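From: Nabila Gaber
To: cell-upkeep list
Date: Apr 16, 2025
Subject: Re: Gripper screws on the drive-swap cell

Kamran Alipour wrote:
> We're setting up a cell like yours at Rummont, and our
> fingers keep drifting out of line with the caddy. Do you
> re-teach the approach or go after the hardware first?
> And how often do you check the screws?

Hi Kamran,

Hardware first, every time! I love this cell, but it will happily let you spend a morning re-teaching points when all it wanted was a hex key. We go over the finger plate screws every 270 cycles, then paint a fresh witness mark across each head we touched. Sushil got up to 416 once in September and the left finger had play you could feel by hand.

After that I jog up slowly to one caddy and stop short, with the wrist camera running:
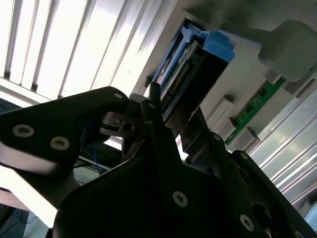 Wrist view of the blue caddy, black fingers below it.

I look at the latch and the fingers together. If they line up, leave the taught point alone (really, leave it!). If they don't, check the wrist mount before you open the program, and look over the thin blue cables too. Ours rubbed through on the old Gravero bracket and it took Ghizlane 2 days to find it.

The green board next to the drive bay is the other thing to watch. We keep a no-go zone over it and the gray clips, and I test that zone at low speed whenever a finger has been off.
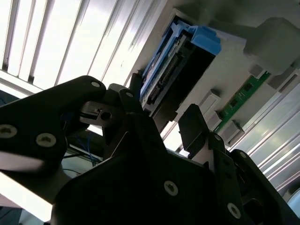 Fingers, blue-framed module and the green board to its right.

Happy to send you our check sheet, it's six lines long. What torque are you using on the plates?

Nabila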